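Home Projects Guides Parts Downloads About Contact

Teaching an arm to handle clear plastic by remote control

Updated May 3, 2026

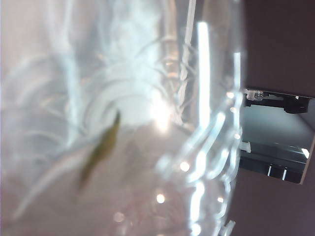
I've been teaching my arm little chores by steering it from across the bench since January, and most of what I know about doing it well came from clear plastic. Wood blocks are easy. Cardboard is easy. Then you try something see-through with a molded pattern, and the wrist camera starts giving you mostly glare, with ridges bending around a white hot spot and one dark green smudge as the only thing with any real color to it. A policy has to learn from that view, so it's worth planning your whole session around it before you record anything!

My setup is a Mustine desktop arm with a small camera at the wrist, a Trindard leader arm (the one I hold and move, and the other one copies me), and the Rafferty recorder software. Any leader and follower pair should do. The steps are pretty much the same, only the menus change.

Step 1: Warm up with the leader

Power both arms and put them in matching poses before you turn on following. If they don't match, the follower jumps to catch up, and it can jump right into whatever is on your bench. I set my speed limit to 50 percent for the first few minutes and just wave around in the air. Open and close the gripper a bunch of times too. Mine has a little slack in the trigger, and I have to relearn it every single time.

Step 2: Fix the light

I burned a whole evening on this one. Clear plastic throws back every lamp you own, and it gets a lot worse once the camera is up close. Move your lamp off to the side, bounce it off a white card, and drop the brightness. Then drive the wrist in close and look at the actual camera view, not the bench. A few bright streaks along the edges are fine (they can even help show where the edge is), but if big patches of the surface have gone plain white, keep fiddling.

Lock the exposure once you like it. In Rafferty it's under Camera, then Manual. Auto exposure will pump up and down as the arm moves in, and your early recordings won't match your late ones.

Step 3: Do a few dry runs

Run the task without recording until your hands quit hesitating. I come in slow, stop just short of the object, line up, and then go in straight. Try to drive from the camera view for at least some of these. If you can't tell what's going on from the cameras you're recording, the robot is going to have a hard time too. For clear stuff I strongly recommend adding a second camera looking at the bench from the side, as the wrist one gets so close that you lose the outline.

Step 4: Record in small batches

I record 6 demos, then stop and watch them back. It feels slow, but I once recorded a long run with the wrist cable drooping into view and had to toss every one. For each demo:

Start from the same home pose.
Hit record, then wait a beat before you move.
Move at one steady pace, the same path each time if you can.
If you fumble a little, recover and keep going.
If you really drop it, stop and delete that one.
Go back home before you hit stop.

Those small recoveries are good to have, by the way. My first set was super clean, and the arm had no clue what to do when it landed slightly off to one side.

Between demos, shift the object a bit and turn it. A patterned surface looks completely different to the camera after even a small turn, so I turn mine more than I slide it.

Step 5: Check the files

I ended up with 38 keepers on my last task. Scrub through each one and look for frozen video, a gripper value that never changes, or a start pose that's way off. One of mine had 982 frames, way longer than its neighbors, and it was just me answering the phone with the recorder running. Trim those or dump them.

Step 6: Train and try it

I send the set to my Illano box and let it train overnight. On the first live try, keep the speed down and your hand on the stop button. If the arm keeps stalling at one spot, go back and record more demos around that spot, coming in from different sides. I usually add another small batch, retrain, and try again before touching any of the settings.

Next up I'll write about swapping out the finger pads, which I'm still messing with.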